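Stikbridge, October. The Gillitz open day promised "the end of plaque guesswork", so I went along with a notebook and low hopes.

The morning went to Hesix, a mouthwash that colours missed plaque before you brush. Margit Halvorsen ran the talk and quoted a trial of 165 adults over 8 weeks. I asked how many had dropped out. She said she would send the paper.

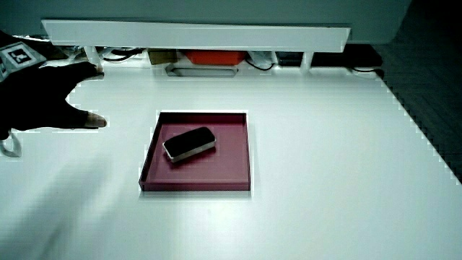
## The numbers

Gillitz also has a survey of 650 users, of whom 579 said their gums felt healthier. Felt, mind you. No one had measured pockets or bleeding, and everyone who answered had been given the product free. Plain disclosing tablets have shown people their plaque for decades and got one passing mention.

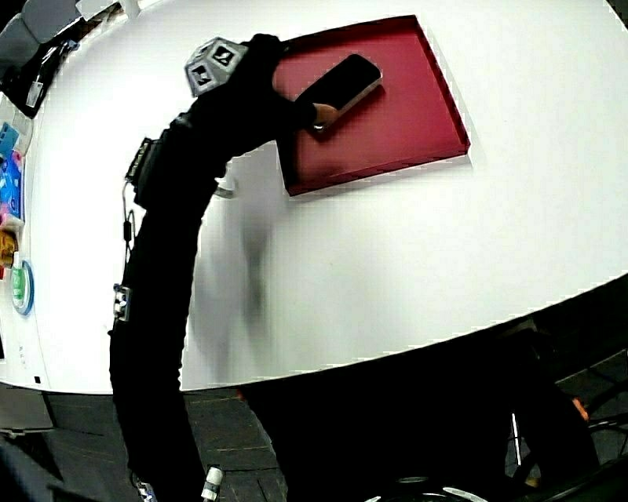 Eskil Rønning was kinder about it: if a purple stain gets a teenager to brush the back molars, he'd take it, trial or no trial. Fair enough, but I'd want to know whether the teenager is still doing it by spring.

Lunch was toffee pudding. The Ghasemi stand next door had interdental brushes in sensible sizes and made no claims at all, and I took two packets home.

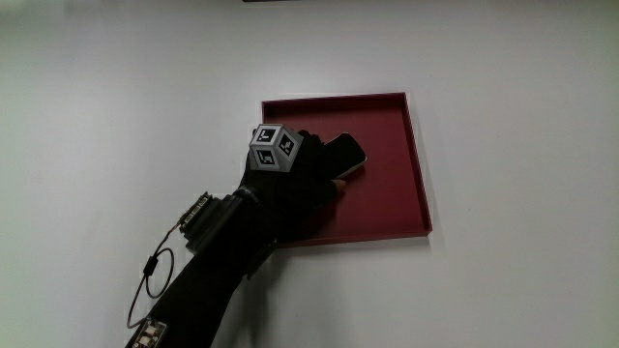
*Gillitz open day, Stikbridge*

I'm still waiting for the paper.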